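Load ratings on household shelving should be printed on the shelf

Flat-pack shelving sold in this country comes with a leaflet. Somewhere in the leaflet, usually after the exploded diagram and before the list of languages, is the maximum load. The leaflet is thrown away within a month. The shelf stays in use for ten years or more, passes to a second household and is loaded by people who have never seen the figure.

I spent part of last winter checking second-hand units for a housing association in Findcombe. The stock list ran to 3,023 items of furniture, of which 900 were racks, bookcases or open shelves. I inspected 100 of those. On 60 there was no marking of any kind on the unit itself: no maker, no model, no load. The remainder carried a sticker, but in most cases it gave only a batch code.

A load rating depends on the span, the thickness and material of the board, the fixings and the way the load is spread. A figure given for an evenly spread load cannot be applied to a single heavy object in the middle of the span. For the same total weight, a simply supported board sags 1.6 times as far under a central point load as under an even one. Few buyers know this and there is no reason to expect them to.

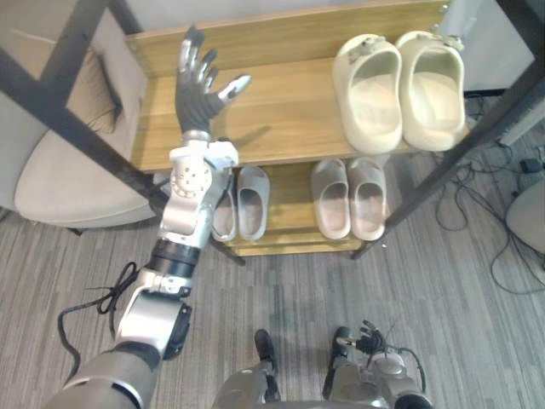
Marking costs very little. A rating can be branded, stamped or printed on the underside of each board during the same pass that drills the fixing holes. Valquíria Barbosa, who ran the finishing line at Kodolton until it moved, told me the extra step added no measurable time to the cycle. The usual objection is appearance, and it is weak. On a shoe rack with wooden shelves and a black metal frame, the type shown here, a mark on the underside of the pale top shelf would be out of sight from above, and a second one could be pressed into the metal. Neither would spoil the look of the thing.

A second objection is that printed ratings invite claims when a shelf fails below the stated load. The maker has already stated the load in the leaflet. Moving the number to the product does not alter what was promised, only how many people can read it.

Pacheco and Ilter, two of the smaller makers on the Findcombe list, already mark every board. Their method is plain: one number in kilograms for an even load, a smaller one for a point load, and the span to which both apply. I would make that the minimum for any shelf sold new, with characters large enough to read by torchlight and a mark that survives cleaning. Stickers should not count.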